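Services > Tableware Loans > Frequently Asked Questions

Tableware Loans: Frequently Asked Questions

The Tondthorpe Tableware Library lends plates, small dishes and serving spoons to schools, clubs and community kitchens. Please read the answers below before submitting a request.

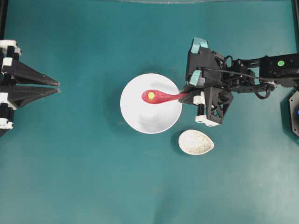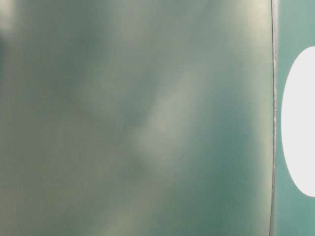
First picture: white plate, red plastic spoon and speckled oval dish. Second picture: green surface, close view.

How many items may be borrowed at one time?
Each account may hold up to 112 pieces. Larger requests are considered in June only.

May plates and spoons be requested separately?
Yes. The Omau set may also be requested in full — plates, spoons and oval dishes together.

Are the oval dishes suitable for hot food?
No. They are lent for salt, garnishes and other small portions, and for resting a spoon between servings.

How should items be cleaned before return?
Wash by hand in warm water with a mild soap, and dry with a soft cloth. Scouring pads mark the glaze and dull the plastic spoons.

What happens if a piece is chipped or lost?
Report it on the return form. The first 2 pieces in any loan are replaced without charge.

Where are loans collected?
At the Drasetti Street counter. Requests must be received 20 days before collection. Returns are also accepted at the Cabrera Hall desk.

Last revised 5 December 2021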